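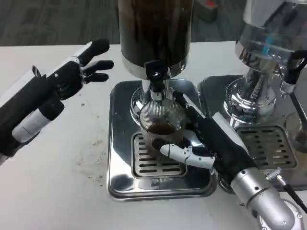
How to Write House Rules for a Two-Armed Coffee Station

Posted December 7, 2024

If you have a pair of robot arms working a coffee station, you need written rules, and I am here to tell you that writing them is fun! I put off our sheet for the Ternance bench until April because I figured it would be dull. Then I sat down with it and couldn't stop. So much of what makes a coffee routine run well is stuff you can put in plain words on a single page.

What follows is the way we do it. You'll need a printed copy of your risk assessment, the manuals for your arms and your coffee equipment, and an hour at the bench with the power off. The house rules don't replace any of those. If your site falls under a machine safety standard, that comes first and this sheet sits under it.

Step 1. Mark the reach

Move each arm by hand (in whatever free-drive mode your maker provides) to the far end of its travel and note where it gets to. Do it with a cup in the hand too, since the cup adds length. Draw both reaches on a sketch of the table. People stay outside that line whenever the arms are live. We keep 30 inches of clear floor past it.

Step 2. Give each hand a job

Write down which hand holds the cup and which one is free, for every routine. Then write down where the free hand waits. This is my favorite rule on the whole sheet — a waiting hand needs a parking spot just like a car does. Ours is open, up off the table, on the far side of the spout from the holding arm, and it stays out of the holding arm's path. If a routine needs the hands to trade, that trade gets its own line and its own slow speed.

Step 3. Set the cup rules

Be picky here.

Glass and metal get separate grip settings, saved under separate names. Never run one on the other.
Check glass for chips before it goes on the bench.
The cup must be under the outlet before anything is dispensed.
If the cup slips, the routine stops. It does not try to catch it.
Anything hot waits until the cold version of the same routine has passed 8 runs in a row.

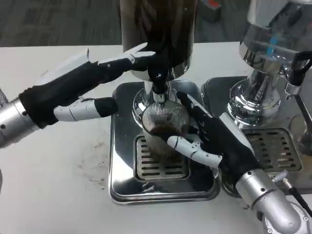
A finger or thumb near the outlet deserves a line of its own. We ask that fingertips stay below the lip of the outlet, and that no hand pushes up on the spout to seat a cup. You can get a lovely snug fit that way and wear out your finger covers doing it. Set the height in the routine and leave the force limit low.

Step 4. Keep cables out of the work

Run each arm through its full routine at the slowest speed with one person watching only the cables. I love this test because you spot things right away! Cables leave the work area by the shortest route that still has slack, and they never cross a drip tray. Check the connectors by hand at the start of each shift, power off.

Step 5. Plan for grounds

Coffee grounds get everywhere, and a rule that says "keep the table clean" won't survive the first morning. Say when instead. Ours gets wiped between batches, arms parked and stopped, with the stop button pressed in by the person holding the cloth. Drain grates come out at the end of the day. Grounds in a finger joint go on the fault log, even if the hand still closes fine.

Step 6. Write the stop rule

Anyone can press stop for any reason and doesn't have to explain. It takes 2 people to restart: one at the controls, one looking at the bench. They say "clear" out loud, both of them.

Step 7. Number it and date it

Every version of the sheet gets a number, and the routine file carries the same one. Ours is 3489, carried over from the old Gradus binder, and the Hepburn bench next door uses its own series. When you change a routine, you reprint the sheet before the next run. Tape it at eye level, not in a drawer.

The Buma bench sheet is next on my list. That one has a milk steamer, so I'm adding a section on steam wands and I already have a page of notes.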